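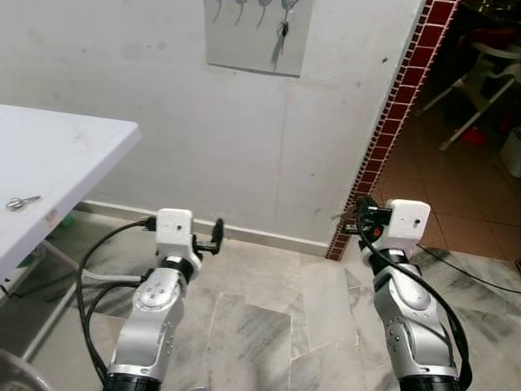 Freya Crabtree wants to know why a robot needs to make a plan when all it has to do is pick up a pair of scissors. She picks up scissors all the time, she writes, and has never planned it once.

Good question, Freya, and I am sorry to tell you that you have been planning your whole life. Your brain does it so quickly that it forgets to mention it.

Try an experiment. Put a spoon on the table and reach for it very, very slowly. Your shoulder moves, then your elbow, then your wrist, and your fingers open before they get there. You also went around the glass of milk. (If you did not go around the glass of milk, please get a cloth and come back.)

A robot arm can do all of that too, but only if somebody has written the instructions. The instructions are called software. Metal arms are strong and patient and know nothing at all. Without software, a robot arm is a very expensive coat rack.

Step one: What's out there?

The first piece of software deals with seeing. A camera gives the robot a picture, but to a computer a picture is a giant grid of numbers. Each number says how bright or how red or how blue one tiny dot is. There is no number that means "scissors."

So the seeing software, which grown-ups call perception, has to hunt for patterns. Two loops and a pair of blades close together? Probably scissors. It learns this by being shown lots of pictures with the right answers attached. A small program called Jera, which Ruth Lockwood wrote for her school workshops, was shown 1587 pictures of things on tables. It is now very good at scissors. It still thinks a bunch of keys is a spider.

Perception also has to work out how far away things are. White things are a nuisance here. A white table in front of a white wall can look like one big flat whiteness, and the software has to search for the edge. Shiny floors are worse, because they bounce the light back and the robot may believe there is a second lamp living under the marble.

Step two: How do I get there?

Next comes planning. The robot knows where its gripper is (a gripper is a robot's hand, usually with two fingers and no thumb) and where it wants the gripper to be. In between are all the things it must not hit: the table, the wall, its own cables and, if it has two arms, the other arm.

That last one causes a surprising amount of trouble. Two arms reaching inward for the same patch of space are like two cousins reaching for the last slice of pizza. The planning software tries out pretend paths inside the computer, where crashing is free. Jera tries 60 pretend paths for one reach. On a bad afternoon, 42 of them end with the elbow going through the table. Those get thrown away, and from what is left the program picks a path that is short and smooth.

If every path is bad, a sensible program stops and asks for help. Plenty of people could learn from this.

Step three: Now move, but keep checking

The last piece is called control. Control turns the plan into movement by telling the motor in each joint how much to turn and how fast. Then it checks. Did the elbow really go where it was told? A bit too far? Fine, bring it back a bit. A bit too slow? Push a little harder.

This checking happens over and over, many times every second, and it is the most boring job in the whole robot. Imagine someone asking "Are we there yet?" on a car trip and fixing the steering every time they get an answer.

You do it too. Close your eyes and touch your nose. Your body has its own way of knowing where your arm is, and it makes little corrections the whole way. Robots have sensors in their joints for the same job, although most of them have no nose to practice on.

Be the software

Find a friend and a pencil. Your friend is the arm and must keep their eyes shut. You are the software. Get their hand to the pencil using only words like "left," "down," "open" and "stop."

You get 10 instructions. "Just pick it up" is not allowed, because a robot would have no idea what you meant, and your friend will pretend not to.

Then swap places, and write down which instruction you forgot the first time. Most people forget "open."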